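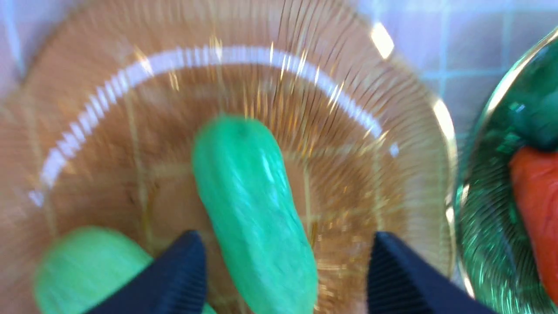

The wrist camera's view of the sorting cell, gripper open over the toy cucumber.

26 Aug 2018
By the Harkska bench editor

The small sorting cell has been back in service since May, and readers keep asking whether the new finger pads were worth the money. My answer is maybe.

Stunix sells the pads as a fit-and-forget part. The leaflet promises 300 hours between checks. Ours needed a look after 232, when the left pad had started to lift at one corner and the log showed the fingers closing a hair late on that side. We cleaned the seat with alcohol, pressed the pad back down, left it overnight and ran the zero routine again. It has stayed put so far. I would not call that forgetting it.

The pads do hold better than the bare fingers did. Since the refit the cell has logged 1,703 picks, and the drops that remain are mostly on round pieces set down on the ribbed glass plates. Clear glass is a rotten thing to put under a camera. It throws back every lamp in the room, and the tile grid shows through it. Turcotte's vision package claims to handle shiny backgrounds. I have yet to see it do so without somebody retuning the exposure first, so do that before you blame the gripper. 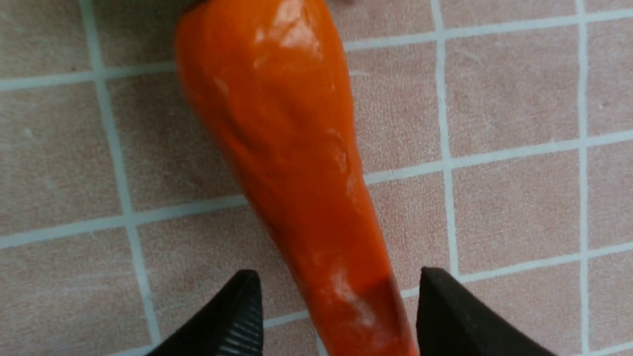

Long tapered pieces are a different matter. Bring the fingers in at the narrow end and you get a tidy approach and a poor hold, with all the weight hanging off one side. We moved the default grasp point up toward the thick part, which means opening wider and going slower. The Prurkard controller lets you save that as a separate profile. Save it under a new name, as the update overwrites the factory ones.

Weekly care is now this: wipe the pad ridges with a dry brush, wipe the lens, check both fingertip screws, run the zero routine twice and compare. If the two results differ by more than 9 counts, stop and look at the wrist mount before touching any software.

A second set of pads is on order. Until it has outlasted the first, I would keep the old ones in a drawer.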